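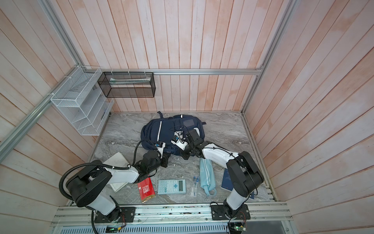

Barkville open day, 31 July 2019

I have been meaning to get to the Istier open day for years and always found a reason to be somewhere else. This time I booked the train in March, told everyone at home I was going, and went. The site is at the far end of Barkville, past the allotments, and the walk from the station is longer than the map suggests. Wear proper shoes.

Istier make school bags. They used to make tents and a few other things, and there is still a tent in the entrance hall with a visitors' book inside it (I signed, and then sat in it for a bit, it was lovely and cool). These days it is nearly all rucksacks and pencil cases, with a small repair shop at the back that takes in bags of any make.

We went round in groups and mine started in the cutting room, which smells of new cloth and machine oil. The cutting tables run the whole length of the building. I could have watched the cloth being rolled out all morning! The woman next to me had brought a bag she bought here as a student and wanted to know if the pattern still existed. It does, in a drawer, on brown card, with pencil notes all over it.

Then upstairs to sewing, where I learned that the straps go on far earlier than I would have guessed, and that the bit everyone dreads is turning the bag right side out. Each bag in the Clenton range has 531 steps on its work sheet. I asked if that was a misprint and was shown the sheet, which goes on for pages.

My favourite stop was the room where finished bags are looked at with school things. I have a soft spot for a plain navy blue backpack, having carried one until the bottom fell out, and I like the thin reflective piping on this one very much. It has a mesh pocket on the front in a grey frame, just the sort of place I would keep a bus pass and then forget about it. The wall baskets are simple wire ones, a white one in slanted tiers and a black one beside it, and I came home wanting the white one for our hall.

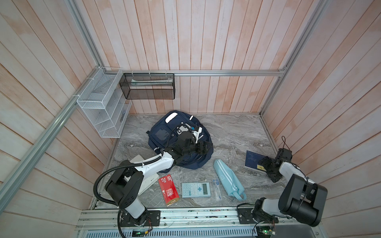

Navy backpack on its back, front pocket uppermost, with a flat white book or box beside it.

Lunch was in the canteen, run for the day by the Mollah bakery from the high street. Cheese and onion pasties, very good, and they had sold out by the time the second group came down - so go early. Tea was free. There was a table of seconds by the door at low prices and I bought 2, one for my nephew and one I have not decided about.

The repair shop was the last stop and I nearly missed it, as the sign points at a cupboard. They mended 685 bags last year, mostly zips. You can leave one with them on the day and they post it back. I had brought nothing broken with me, and was quite cross with myself.

Tours take a little under 3 hours with lunch. Book ahead through the Istier office, and ask for the morning group if you want to see the cutting tables running. The toilets are by the tent.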